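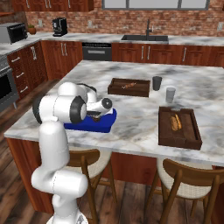

2012-10-31

Workroom notes, Aldale job (roman shades, kitchen and breakfast nook)

Third shade finally hangs straight. I'd like to say this was skill. I took it down, turned the headrail end for end and put it back up, and whatever was sulking in there stopped.

Fabric is the Enis linen blend, the oatmeal one. Client calls it "sand." Invoice says "flax." Same bolt. Please nobody reorder by color name, use the number on the tag.

Cut lengths: I allowed 10 inches over the finished drop for hems and the board wrap. Enough for the nook, stingy for the big window over the sink, where the bottom hem wants to be double. Oda Berge says she told me this in August. She did, it's in this same notebook, in her handwriting, underlined.

Rod pockets are 8 inches apart on all of them now. First try was wider and the folds drooped in the middle like a tired hammock. Unpicked the lot Monday. Needle holes show if you hold the lining up to a lamp, so don't hold it up to a lamp.

Sudell cord locks: two fine, one slips when you let go slowly. Let go fast and it holds, but I can't put that in the care leaflet. Swapped it for one of the old Magnusson locks from the drawer. Ugly, grips like a dog with a sock. Cleat goes up high on the wall side, and the safety tag stays on even though the client asked if it could "go away."

Lining: blackout in the nook, plain cotton over the sink. I asked twice why anyone needs to eat breakfast in the dark. It's east facing, apparently, and there are opinions about glare.

Total so far is 595, not counting the remade one, which I'm eating.

Still to do:
- steam the left return, there's a crease from the box
- shim behind the nook board, plaster bulges on the right
- find the good staple gun
- Oda to check my hem before I glue anything

Left the sink shade on the long table, face down. Coffee stays on the other table. This means me.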